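Folding heavy knits: notes from a weekend of redoing the drawers
By Dendard
2024-01-13

1/ Knitwear goes in a drawer, folded. A hanger puts the full weight of the garment on two small areas at the shoulder, and the knit stretches there first. Thin merino tolerates it for a while. Chunky stuff doesn't.

2/ The drawer unit is a Rusum, the narrow one. Usable inside width of the top drawer is 72 cm. I use three columns, so each folded sweater gets a little under 24 cm. That number decides everything below.

3/ Surface first. A bed is fine if the cover is pulled tight. A quilt has some give, so the sweater won't skate around the way it does on a polished table. Smooth the quilt before you start or its wrinkles end up in your fold lines.

4/ Lay the sweater out with the sleeves straight to the sides. Close any buttons or zips. Pull the side seams gently until they run parallel. Don't pull on the ribbing, it's the elastic part and you want it to stay that way.

5/ The hem is where most folds go wrong. Ribbing draws in narrower than the body, so it likes to roll up or bunch. Pinch the edge, lift it slightly, bring it down flat. Same with the cuffs.
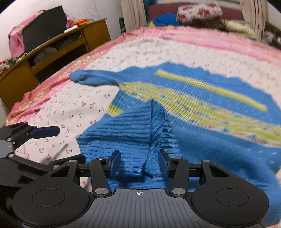 6/ Stripes help. A horizontal stripe across the chest is a ready-made ruler: if it lies at an angle, the body is twisted and the fold will be too. Straighten the stripe and the side seams usually follow.

7/ Sleeves next. Fold one side in by a third of the body width, then turn that sleeve down so it runs parallel to the side. Repeat on the other side. Stacking both sleeves on the same line makes a ridge, so offset them by a cuff's width.

8/ Now from the hem up. Two folds for a flat stack, three for filing upright. Upright needs a packet that can stand on its own on the bed. If it slumps, it was folded too loosely or the knit is too soft. Put those flat at the bottom.

9/ I tried a folding board (Clurkik, the hinged kind). Good for T-shirts. Its center panel is 25 cm wide, so everything came out a centimeter too big for my columns, and thick sleeves pushed the side panels back open. It's in the closet now.

10/ Dividers: Chang, spring-loaded. They hold if the drawer sides are bare. With paper liner on the sides they creep toward the back every time the drawer closes. I took the liner off the sides and left it on the bottom.

11/ Weight check for anyone with old drawer runners. My top drawer came in at around 3000 g with all the sweaters in. The dividers add 200 g. The runners don't notice.

12/ Cardigans fold the same way, buttoned, front side down. Turtlenecks: fold the collar flat onto the back before doing the sleeves.

13/ Scarves and the hat bin are a separate problem. That drawer gets done in February.

Contact | © 2024 Dendard | Back to top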